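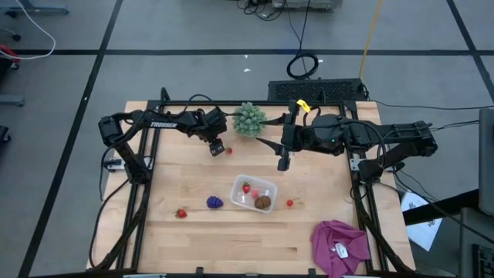
Why the Second Washer Is Always Free: Laundry Habits in Haque Hall
Lesia Zakharchenko and Hakim Sitompul
Intro to Social Research, final report
Submitted 9 Sep 2024

1. Background

Haque Hall has three washers and two dryers in the basement. Anyone who can do arithmetic will see the problem, and everyone who lives in Haque can do arithmetic by the second week. We wanted to know how residents share machines when there are no written rules apart from a sign reading PLEASE BE CONSIDERATE, which has been up so long that the tape has gone brown.

Our starting question was when people do their laundry and why. It changed in February, after the pilot interviews, when every person we talked to wanted to discuss the middle washer instead. Residents avoid it. They told us it eats socks, leaves gray marks, smells like pond, or runs long. We decided to go where the passion was.

2. What we did

We used three sources. The first was the machine log. The washers are run through a payment app called Zultley, and the housing office gave us a list of start times with the names taken out. It covered 2334 loads. The second was a paper survey left on the folding table with a pen on a string. The pen was gone by the next morning and the string went later. The third was interviews, mostly done in the basement while people waited, which made it easy to find subjects who could not leave.

Lesia did the interviews and Hakim cleaned up the log. Cleaning up meant removing loads that lasted under a minute, which we took to be people pressing the wrong button. We may have thrown out a few very optimistic students.

3. Findings

The left washer and the right washer split most of the work between them. The middle one ran less often at all hours, and the gap was widest in the evening, when you would expect people to take anything with a door. Several residents said they would rather come back later than use it. One said she had used it once, as a freshman, and did not wish to go into it.

We then checked the complaint about cycle length. According to the log, the middle washer takes the same time as the others. For the gray marks we ran a white pillowcase through each machine on the same setting, with the same soap. We laid out the pillowcases and asked Shagufta Satti, who lives on the top floor and had no stake in the matter, to pick the one from the bad washer. She picked the one from the left washer. Then she changed her mind and picked the right.

We did not test for socks. It was on the plan, but it called for marked pairs and we ran out of socks we were willing to lose.

Where the story came from is less clear. Aqeel Shaikh, a resident assistant, remembers the middle washer being out of order for most of his first year – it was repaired, and the note on it came down, but by then people had learned to walk past. Incoming students learned it from them. Only two people we interviewed could describe something that had happened to their own clothes. The rest had it from a roommate.

4. Limits

The log tells us about loads and says nothing of who ran them, so one person with a lot of towels could be steering our results. The survey got few answers, for pen reasons. We also both live in Haque and had opinions going in. Hakim still will not use the middle washer, and says this is separate from the findings.

5. Next steps

We would like to swap the middle washer with the left one over a break, tell no one, and see whether the bad name stays with the machine or the spot. Housing has said no. We have asked again.

Thanks to Wajid Mohmand for reading two drafts and for the loan of the pillowcases, which we still have.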